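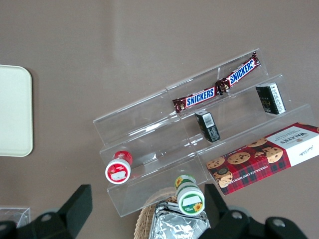 Where the small-format shelf goes next

Interview, April 18, 2021

Hashini Wanigasekara has spent most of her working life on the part of a store that customers reach last. She plans counter and checkout space for Lurnstead, a regional chain of convenience stores, and before that she did the same job for a wholesaler. We spoke by phone for an hour, mainly on how a chain decides what to stock within reach of the register.

Her starting point is the planogram, the drawing that assigns each product a position and a width. Lurnstead redrew all of its counter planograms in March. The previous set had been in use for four years and listed 2687 positions across the chain. The new set lists 1206.

"Most of what we removed was duplication," she said. "The same item would appear at the counter, on the end of an aisle and again in the main run. Each one had to be filled, dated and counted. The second position often earned its keep. The third almost never did."

The measure she uses is margin per inch of shelf per week, adjusted for the labor of refilling. Confectionery does well on the first part and poorly on the second. A bar is narrow and sells often, so a short row empties before the evening shift. Gum is the reverse, with a low price and a long interval between refills.

Tiered stands changed that arithmetic. A flat tray 40 centimeters deep gives one visible front row. The same depth in steps gives several, at the cost of stock held behind each one. Wanigasekara tested both types in stores on the Siddiqui road route, where traffic is steady.

"Sales went up on the stepped version, and so did the number of times staff had to touch it," she said. "If you only report the first figure you get a very nice slide. We reported both - it took longer to get approved."

Software played a smaller part than I expected. The chain uses a planning package from Sterkix, which draws the shelves and flags any product too tall for its slot. The decisions on what to keep were made in spreadsheets by Wanigasekara and her colleague Tahsin Weerasinghe, who handles supplier terms. Suppliers pay for some positions, and 390 of the old ones were under contract. Weerasinghe had to let those run out or renegotiate them.

I asked whether a paid position is ever a bad one for the store.

"Yes, when the fee is fixed and the product is slow," she said. "The fee looks like income. You have to subtract what the next best item would have made there."

The next review covers chilled drinks. She expects door width to be the main constraint, and the older cabinets vary from store to store. Measuring begins with the Jilaletti branch.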